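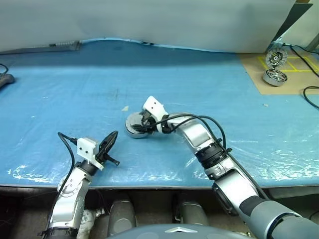
¿Cuántos ejemplos hay que grabar de cada tarea antes de mandarlos a entrenar?
Para las piezas redondas quedamos en 500 por tarea, y las primeras 100 se revisan una por una antes de seguir grabando.

Acta de la reunión de seguimiento, captura de demostraciones
19 de diciembre de 2022
Toma notas: Elvia Cuevas

Hola a todos. Me volvió a tocar el acta, así que va a mi manera, como siempre, y si alguien ve algo mal que me lo diga y lo corrijo. Empezamos tarde porque la sala seguía ocupada por los de compras, y de paso nos quedamos sin proyector.

1. Acta anterior
Se aprueba con un cambio: donde puse «reentrenar con todo» debía decir «reentrenar con todo lo revisado». Culpa mía, y la diferencia importa bastante (¡ya lo vimos en agosto!).

2. Cómo vamos
Leí los números del panel. Llevamos 3,113 episodios guardados entre todas las tareas, contando los que todavía no tienen etiqueta. El equipo de Urnum preguntó si en ese total entran los de prueba, los que se hicieron para calibrar. No entran, esos viven en otra carpeta y no se tocan.

Lo que va mejor es recoger la pieza desde el centro de la mesa. Lo que va peor, y lo digo con cariño porque yo también las grabo, es dejarla en su sitio. Llegamos con la pieza, dudamos, corregimos, volvemos a dudar, y todo eso queda grabado. El modelo aprende muy bien a dudar. Estuvimos un buen rato con esto y acordamos que si la corrección es corta el episodio se queda, porque también queremos que sepa corregirse, y que si quien opera suelta y vuelve a empezar, se corta y se marca como fallido.

Los fallidos no se borran. Lo repito porque me lo volvieron a preguntar al salir.

3. Posiciones de partida
Aquí hubo debate del bueno. Desde Ponce insisten en que empezamos casi siempre con la pieza en la misma zona, y tienen razón: miré mis propias sesiones y es un poco vergonzoso. Una se acomoda, encuentra el ángulo en que la pinza entra bien y ya no se mueve de ahí.

La propuesta fue usar una lista de posiciones al azar que salga en pantalla antes de cada episodio. A mí me parece bien siempre que no nos obligue a medir con regla, que entonces no acabamos nunca. Quedó así: la lista indica zona y orientación a ojo, y quien opera coloca la pieza lo mejor que pueda. También se va a variar la postura inicial de los dos brazos, incluido el que no agarra nada en esa tarea. Esto último lo pedí yo, porque con el segundo brazo siempre aparcado en el mismo punto el modelo se nos pone raro en cuanto lo movemos un poco.

4. Reflejos
Tema pesado, lo sé. Los plásticos brillantes nos cambian mucho la imagen según la luz, y hubo quien propuso cubrir las mesas con algo mate y quitarnos el problema de encima. La gente de Dronell prefiere conservar los reflejos, porque en la línea de destino también los va a haber. No llegamos a un acuerdo completo. De momento seguimos grabando sin cambiar las superficies y se apunta en la ficha de cada sesión qué luces estaban encendidas. Se retoma cuando haya resultados.

5. Etiquetado
El texto de la instrucción lo estábamos escribiendo cada uno a su aire: «coger el disco», «agarrar la tapa», «tomar pieza redonda». La variedad nos viene bien, pero no cuando dos nombres se refieren a piezas distintas y nadie sabe cuál es cuál. Voy a preparar un glosario corto, una página y ya. Pasaremos los episodios viejos por el revisor de Zirex para encontrar las instrucciones vacías, que alguna se coló.

6. Turnos
Nadie debería teleoperar más de 2 horas seguidas. Se nota en las muñecas y se nota en los datos, los últimos episodios de un turno largo salen a tirones. Pedí que el cambio quede escrito en el calendario y que no dependa de que alguien se acuerde. Aprobado sin discusión, ¡qué gusto!

Pendientes
Elvia: glosario de piezas y corrección del acta anterior.
Urnum: lista de posiciones al azar en pantalla.
Ponce: revisión de las primeras 100 demostraciones de la tarea nueva.
Dronell: condiciones de luz de la línea de destino.

Ruegos y preguntas
Preguntaron si se puede escuchar música mientras se graba. Como no guardamos audio, adelante, pero bajita. La próxima reunión la convoco yo por correo cuando termine el reentrenamiento.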